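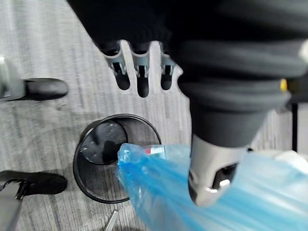 Last changed: July

Questions people keep asking me about the robot

I get a lot of the same emails, so I finally put the answers in one place. If yours isn't in the list, write to me and I'll add it when I get a free evening (no promises on how soon!).

What are you building, anyway?

A two-armed helper that does the boring small jobs in our shared workshop. The project is called Flaravell, which was Chinyere's pick and beat my suggestion by a mile. Right now we're working on trash: getting a bottle into a bag, getting the bag to the wire basket, and getting the robot to let go of the whole business at the right moment.

Why trash? Couldn't you start with something easier?

I thought it WAS easy! Thin plastic bags are awful, though. They crinkle, they fold up wherever the gripper pinches, and they never hang the same way twice. A little bottle lying on its side in the neck of the bag changes where all the weight goes. Blocks and cups got boring after the first month, and I wanted something floppy.

Why three fingers on one side?

Because I could build them one at a time at my kitchen table. Each one has its own light gray shell with a small cutout near the base, and I can get to the mechanism through it when something jams. The tips are rounded and black. If you're copying the design, print the shells last. I printed mine first and then changed the insides four times.

What is the black fabric for?

The arms get sleeves. The big forearm has thick ribbed stuff that scrunches up as it bends, and the other has a softer cover with less body to it. They keep lint and stray threads away from the moving parts, and they keep my sleeves out too. Gert Mokgethi sewed the first set on his mother's machine and I've been patching them ever since. Leave yourself more length than you think you need - mine was too short the first time and rode up every time the arm reached down.

How much has it cost?

I stopped adding at $2,000. The motors were the worst of it, and the second batch came to $500 all by itself. The fabric, the basket and the bags were pocket change. You could save a good bit by building one arm first and living with it for a while, which is what Tamunoemi Bashir told me to do and what I did not do.

Where do you get your motors?

The last lot came from Hagedorn, a little parts shop that still answers the phone. I've used Malarus for belts and bearings. Neither one gives me anything for saying so.

Does it run by itself?

Some of the time. For a new job, one of us drives the arms by hand and we record every try. I have 300 recordings of bag handling so far and kept 231 of them. The rest were me bumping the basket or forgetting to press record (twice in one night, ugh).

Why a mesh basket?

It was in the room. I've grown to like it because the rim is thick enough to drape a bag over. The mesh is light, so if you hit it, it scoots across the carpet. I tried a strip of sticky putty on the bottom and that helped until it got fuzzy.

Is it safe to stand next to?

We keep an emergency stop within reach and wear closed shoes, always. The speed is turned way down when anybody is close to the basket. Please don't skip any of this with your own build! Small motors can still pinch hard, and you won't enjoy finding out which ones.

Can I have your files?

The finger shells, yes, just ask. The arm drawings are a mess of three different versions and I'd be embarrassed to send them. Weronika Ostrowski is redrawing them properly and they'll go up once she's happy.

Can I come and see it?

Sure, most evenings after 7. We're upstairs at Bralladach, and the street door sticks, so push. Bring a bag of your own if you like, the thinner and more annoying the better. Bronisława Dudek has the sign-in sheet and will find you a pair of safety glasses.

What's next?

Tying the bag. Ask me again in the winter.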